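Unit 2: Color in everyday textiles

Reading for this unit is Sæther, chapter 2. Bring the Granström dye cards to section. We start with reds, the group students most often name differently from one another.

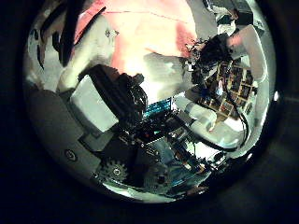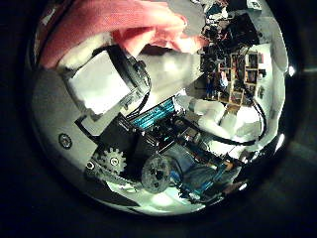

**Terms**

- *Hue* – the basic color family, such as red or blue.
- *Value* – how light or dark a color is. Folds change value much more than hue.
- *Chroma* – how strong the color is. Pale salmon has lower chroma than a full red.

**Exercise**

1. Sort the 18 cards by value and ignore hue.
2. Repeat under the desk lamp, then by the window.
3. Write down any card that moved more than two places.

Hand in one page per pair. Spare cards are in room 298 until the end of December.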